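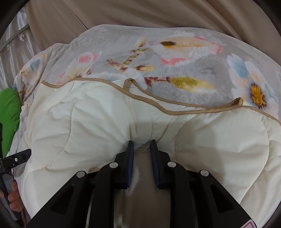

Two hand-held grippers at a quilted comforter, with a floral blanket behind.

About Flestach

Flestach writes and tests working rules for people who collect handling data with grippers in ordinary homes. We love this work! Bedding, towels, curtains and clothes are some of the hardest things a robot can be asked to deal with, and we think good practice in the bedroom deserves as much care as good practice on a factory floor.

We started as a small testing shop in Grostmont, checking grippers for loose pins, worn pads and fingers that closed out of line. Customers kept asking us the same things. How often should pads be changed? Who puts the blanket back? Can two people record on one bed? There was plenty of guidance for fenced-off industrial arms and very little for a person standing beside a mattress with a tool in each hand, so we began writing our own. The first version filled both sides of one sheet of paper. The current one, dated 4/7/23, is a proper handbook (with an index, which we are prouder of than we probably should be).

What we do

Our main work is the Sosa Rules, the handbook that home collection teams follow from the moment they ring the doorbell. It covers consent, tool checks, how household things are handled, and what gets written down afterward. A few of the rules people ask us about most:

Ask before you touch. The resident agrees to each room separately, and can take back that agreement at any point in the visit.

Look at both pads before every session. A pad with a torn rib, a lifted edge or grit in the texture comes off the tool and goes in the repair bag.

Pinch the cloth, never the stitching, unless the task calls for the stitching. Quilted covers pull easily at the seams, and bound edges fray once they start.

Keep fingers out of the linkage. Hold the tool by its body, and put it down before you straighten anything by hand.

Leave the room the way the resident wants it. Usually that means a made bed. Sometimes they would like the extra blanket folded at the foot, and that is fine too!

Log the failures. A slipped corner or a dropped fold is useful to everyone who comes after, and we ask teams to keep those recordings alongside the good ones.

So far 2,151 home sessions have been recorded under the Sosa Rules, and we read the notes from every one of them. That is where most of our changes come from. The section on layered bedding, for instance, used to be a single line. Teams wrote in to say that a comforter on a blanket on a sheet behaves very differently from a comforter alone, and they were right, so it now runs to four pages with its own checklist.

The test room

Our test room is called Duria and it's the part of the building visitors like best. We have shelves of blankets, quilts, pillowcases and bath mats, in thick and thin and slippery. Every gripper model that comes to us goes through 4,000 open-and-close cycles before we sign its check sheet, followed by 100 lifts on soft goods. We look at the cloth afterward as closely as we look at the tool. If a pad leaves a mark that doesn't brush out, we send the report back with photos and a swatch, and we're happy to talk it over by phone for as long as it takes.

Who we are

There are 25 of us. Some came from machine safety, some from textile care, a couple from hotel housekeeping, and the mix makes for wonderful arguments about the right way to turn down a bed. Everyone here, office staff included, takes the basic handling course and records at least one practice session a year.

How the rules get changed

Anyone can suggest a change, whether or not they work with us. Send a short note saying which rule, what went wrong and what you would try in its place. We test suggestions in Duria first and then with teams who have agreed to try drafts. New wording comes out each December, with a plain list of what moved, what was added and what was dropped. If something touches on safety we send it out right away.

The handbook is free to read and free to copy for training. Printed copies come spiral bound so they lie flat on a dresser.

Visiting and getting in touch

Duria is open to school groups, collection teams and curious neighbors by appointment. Write to the front office with your group size and what you'd like to see, and bring a blanket if you have a difficult one. We would be delighted to try it.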